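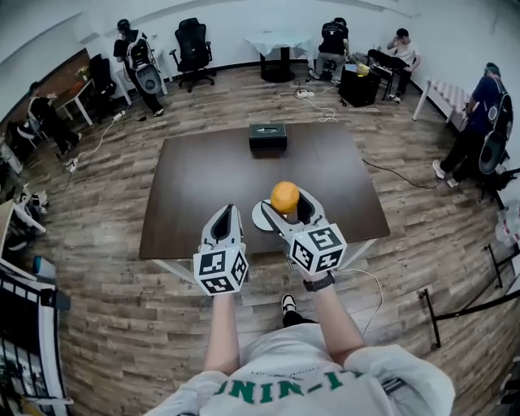
November
By the instructor, Outdoor Skills, Prirport Community College

Session 4: Map and compass, or what to do when the blue dot leaves you

Read before the field trip. Last year's group said they had read it, and then walked downhill into a bog with great confidence.

1. What we covered last time

Contour lines join points of equal height. Close together means steep. Far apart means gentle, or possibly a lake, so look for blue. If your route crosses a lot of brown lines in a short distance, you are going to have opinions about it.

Contours that make a V pointing uphill are a valley or a stream. Contours that make a V pointing downhill are a spur. Half the class had these backwards on the quiz. The other half had them backwards on the first try and erased it.

2. Why we still do this on paper

I have nothing against Hilulex. It draws a lovely map and tells you how many flights of stairs you would have climbed if the mountain were an office. It also wants a charged battery, and the cold is hard on those. Download the Prurkow map to your phone at home, by all means. Then bring the paper one and use that.

3. The three norths

True north: the top of the world, where the map's side edges point, near enough.

Grid north: where the grid lines point. For this course we treat it as the same as true north. Surveyors in the room may wince quietly.

Magnetic north: where the needle points. It wanders from year to year, so check the date printed on your map. The one in the lounge of the student center is older than most of you and should be regarded as art.

The gap between true and magnetic is called declination. On our class map it is 9 degrees east. Write that on the back of your hand if you must.

With east declination:
Map to compass, subtract.
Compass to map, add.

Worked case. You want to walk from the Gavalas trailhead to the fire lookout. You lay the compass on the map and read a true bearing of 343 degrees. Subtract 9 and you get 334, so that is what you follow with the needle. If you forget, you will drift to the right of the lookout, at first by a little and then by enough to miss lunch.

If your compass has an adjustable declination screw, set it once and skip the math. Do not set it and also do the math. Somebody does this every term.

4. Taking a bearing from the map

- Lay the long edge of the baseplate from where you are to where you are going. The arrow points toward where you are going. Check it again.
- Turn the dial until its lines run parallel to the map's north lines, with the N on the dial toward the top of the map.
- Read the number at the index mark and correct for declination.
- Hold the compass flat, away from your phone, belt buckle and car. Turn your whole body until the needle sits in its outline.
- Pick a tree or rock on that line, walk to it, and repeat. Pick something that will stay put. A cow has been tried. 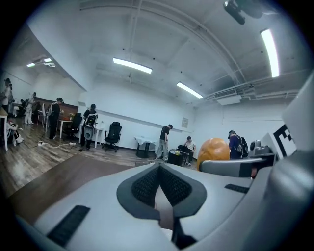
Hand-held gripper and orange ball.

5. How long will it take

The old rule of thumb: allow an hour for every three miles on the flat, and half an hour more for every 1,000 feet of climb. It assumes a fit walker who does not stop to photograph mushrooms. Work it out for the Prurkow loop and bring your answer. Then add what you think your group will spend on snacks, boots, and debate.

Coming down is not free. Knees, loose rock and the general feeling that the day is over all slow people up.

6. When you are not where you thought

Stop. Look at the ground first and the map second. People who do it the other way around can make any hill fit. Find two things you can name for certain, take a bearing to each, correct them, and draw the lines back across the map. You are near where they cross. If they cross in the parking lot, and you are not in the parking lot, start over.

Go back to the last place you were sure of if it is close. It feels like defeat and saves a lot of walking.

7. For the field trip

Paper map in a plastic bag. Baseplate compass. Pencil (pens sulk in the cold). Water, a hat, a flashlight, something to eat that isn't gum. Phones may come along, switched off, in the bottom of the pack. We leave from the gym entrance at 8 a.m., and the van driver does not share my patience.

Homework: plot the route from Gavalas to the lookout and back on your map, with a bearing and a time for each leg. Show the subtraction.

Related handouts
Session 2: Boots, blisters and regret
Session 3: Contour lines without tears
Session 5: Weather you can see coming
Packing list for the Prurkow overnight
How to read a trail register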